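Household robotics is the use of machines for chores such as laying or clearing a table. Simple jobs like vacuuming a floor have long been automated, but handling mixed objects remains slow.
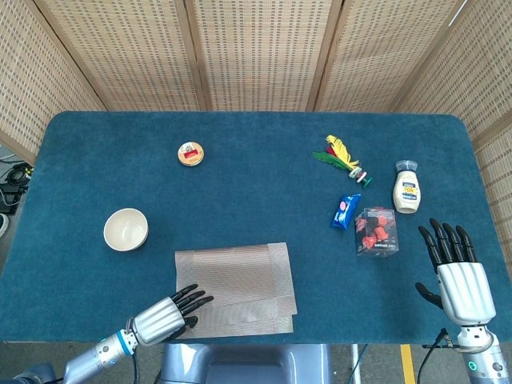 Soft and flat items are the hardest, as stacked cloths or mats tend to slide when one is lifted. In a trial at Stestholm led by Notburga Danzer, a two-armed machine cleared a table in 84 of 215 attempts. Shop-floor work, where parts keep a fixed shape, is further along.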